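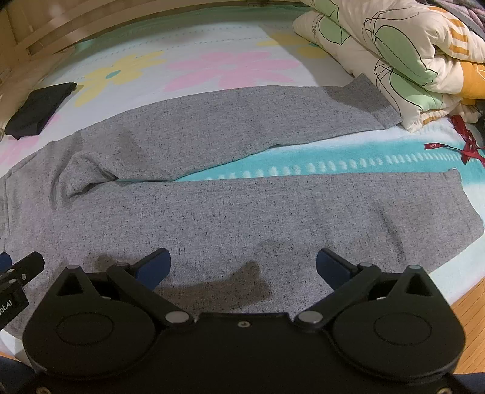

Rirnow 麻灰卫裤 针织毛圈款

Rirnow 的这条卫裤我们店里断断续续卖了好几季,每次补货之前都有人来问裤长改了没有,腰头改了没有,是不是还是原来那块布。这一批的答案是:布没换,腰头换了,裤长多了一档可选。下面写得有点长,因为想说的事情确实不少(而且写这页的人自己就穿着一条,难免啰嗦)。

先说颜色

色名叫“麻灰”,偏浅。麻灰的底色是浅灰纱和深灰纱混纺出来的,先染纤维再纺纱,所以每一批的深浅都会差一点点,凑近看是一粒一粒的小点子,远看才是灰。喜欢纯色的朋友可能会觉得它花,我倒是特别喜欢这种有颗粒感的灰,配白的、藏青的、洗旧了的格子衬衫都好看,沾一点猫毛也不明显!

另有两个颜色:炭灰和燕麦。炭灰的混色对比小一些,看上去接近素色;燕麦这批数量少,六月还会再到一次。

面料

棉为主,掺了一部分涤,正面平针,反面是小毛圈,没有拉绒。很多人一听卫裤就以为里面是绒的,这条不是。毛圈的好处是贴着腿不闷,春秋两季单穿正合适,冬天在有暖气的屋里也够了;要穿出去吹风的话,里面得加一层。

刚拿到手会觉得布身有点挺,洗过两三次以后才会慢慢软下来,垂感也会出来。Oi-ling Kwan 是 Rirnow 的版师,我去 Lurngate 的样衣间找她聊过一次,问她为什么不在出厂前就做柔软处理。她拿了两条给我摸,一条是处理过的,一条是自己洗了一年的。处理过的那条第一下确实很舒服,可是膝盖那块已经有点塌了。另一条颜色淡了些,裤型还在。她说得很简单:“软是可以等的,塌了就回不去了。”我当场就想再买一条。

版型

直筒略收,大腿给得宽,小腿往下慢慢窄,裤脚是罗纹收口。旧款的收口勒得比较紧,坐久了小腿上会有一圈印子,这一批把罗纹放松了,往上推到小腿肚能停得住,放下来也不箍脚踝。

裆部是我最想夸的地方。多加了一片菱形的拼布,盘腿坐、蹲下来翻柜子底层、抱着孩子从地板上站起来,都不会扯。缺点也有:平放的时候裆这里会鼓起一点,叠不太平整,强迫症的朋友请有心理准备。穿上身是看不出来的。

腰头

这次改动最大的部分。以前是一根宽松紧直接车在布里,洗久了会在里面翻转拧成一股,我收到过不少抱怨,自己也拿筷子捅过好几回。现在的松紧分成了上下两条细的,中间走一道明线固定,抽绳从两条之间穿过去,绳头打结,不用金属头,进洗衣机不会叮叮当当响。

抽绳是扁的,打结不容易松。如果你从来不系绳子,可以整根抽掉,腰头照样撑得住;我建议抽掉之前先拍张照,记住它是从哪个孔进去的。

口袋

左右各一个斜插袋,袋布用的是细平布,比裤身薄,放手机会往下坠一点,但不会把裤腰拉下来。后面右侧一个贴袋,能放一张交通卡和几张折起来的纸币。没有拉链。去年有朋友留言希望加拉链,我们转给了 Rirnow,他们试过一版,躺着的时候硌人,就放弃了。

尺码

小码、中码、大码、加大码,一共4个尺码,每个尺码分标准长和加长两种。加长款是这一批新增的,只加在小腿段,膝盖位置不动,所以不要拿加长款去剪短当标准长穿,收口会不对。

怎么选:平时穿牛仔裤什么码就选什么码,这条本身已经放了余量。喜欢松松垮垮的可以大一码,但再大就没有必要了,裆会掉得很低。介于两个码之间、腰细腿粗的朋友选大的那个,把绳子系紧就好;腰粗腿细的选大的也行,裤腿会空一些,看个人喜好。

最稳妥的办法还是找一条你最常穿的家居裤,平铺量一下腰宽、臀宽和内长,再把数字发给我们,我们拿实物对着量给你。每条裤子都是软的,量的时候不要拉,自然放平就行。

洗涤

第一次洗请单独洗,深色尤其要注意。

冷水或温水都可以,翻面,绳子先打个松结。

不要用柔顺剂,毛圈会变得不吸汗。

可以低温烘干,会缩一点,主要缩在长度上。本来就嫌短的请晾干。

晾的时候从裤腰夹起来,不要对折搭在杆上,膝盖后面容易留一道横印。真留了印子也不要紧,蒸汽熨斗隔空过一遍就下去了。

起球是很多人关心的。说实在的,大腿内侧穿久了还是会起一些,这块布在我穿过的卫裤里算起得少的,用去球器轻轻推一下就好,别用剃刀片。

适合谁

在家的时间多的人,坐长途车的人,做完瑜伽不想换裤子直接去买菜的人。我还有一位老客人是修书的,整天坐在小板凳上,说裆部那片拼布救了她。也适合当睡裤,只是睡觉怕热的话会嫌厚,那种情况我更推荐同一家的 Hamel 薄款,布料轻很多,没有罗纹收口,裤脚是敞开的。

不太适合的:正经跑步。能跑,但吸了汗会变重,贴在腿上。跑步请看 Wendale 那条,料子快干,裤型也窄。

和 Hamel、Wendale 怎么挑

经常有人三条一起放进购物车然后来问。简单讲,Hamel 是夏天和睡觉穿的,Wendale 是出汗的时候穿的,剩下的时间都可以交给这一条。三条的腰头尺寸是统一的,买过其中一条,别的照着同一个码选就不会错。唯一要留意的是 Wendale 没有加长款。

到货和退换

现货下单后由我们自己打包寄出,外面套一个纸袋,没有塑料盒,裤子折叠着寄,拿到手有折痕是正常的,挂一晚上会淡很多。

收到后15天内可以退换,试穿没关系,下过水的就不能换了,吊牌请先留着。换尺码只换一次的话,回寄的运费我们出。

缝线开了、松紧断了,不管买了多久都可以寄回来补。补线用的是原色线,补在裆部那片的话几乎看不出来,补在裤腿上会有一点痕迹。

常有人问的几件事

男女都能穿吗?能。版型没有分,尺码表是同一张。

会不会透?浅色在强光下也不透,麻灰和燕麦都可以放心。

有没有同款上衣?有一件圆领卫衣,同一块布,不过染缸批次不同,和裤子放在一起灰度会差一点。介意的话请分开穿,或者干脆配别的颜色,我觉得反而更好看!

可以刻字或者绣名字吗?可以在后袋上绣,最多14个字母,中文请先发来让我们看看笔画,太密的字绣出来会糊成一团。绣过的不退。

旧款还能买到吗?加大码的炭灰仓库里还有几条,腰头是老的单根松紧,价格低一些,想要请直接写信来。

本页更新于2018年4月22日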